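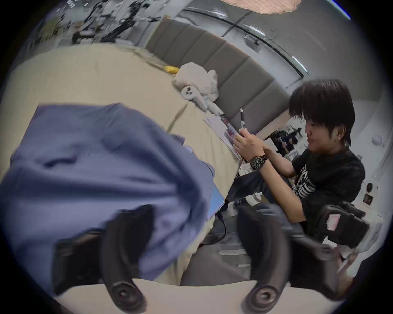 What Does a Vitamin Pill Do?

A vitamin is a substance the body needs in small amounts. Most vitamins come from food. A supplement is a pill, powder or drink with vitamins or minerals added.

Inside the gut, a pill breaks apart. Its contents pass through the gut wall and into the blood, which carries them to the cells.

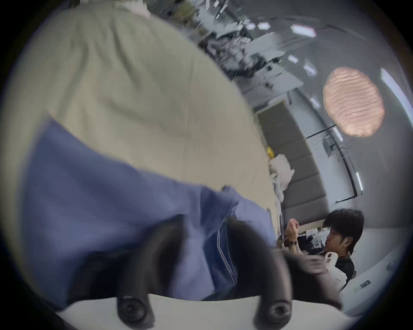
Beige and blue-violet fabric, with folds.

Vitamins fall into 2 groups. One dissolves in water, and much of any extra leaves in urine. The other dissolves in fat and can be stored in the body. Stored vitamins can build up, so too many pills can make a person sick.

Labels may say "boosts energy." Vitamins contain no calories, so they are not fuel. Cells use some of them to release energy from food. 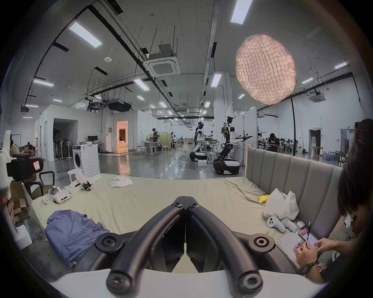

A light blue shirt and a white cloth on a bed.

Never take a supplement without asking an adult.

Word list
Cell: a tiny living part of the body.
Dissolve: to mix completely into a liquid.

Stillthorpe Junior Science, sheet 44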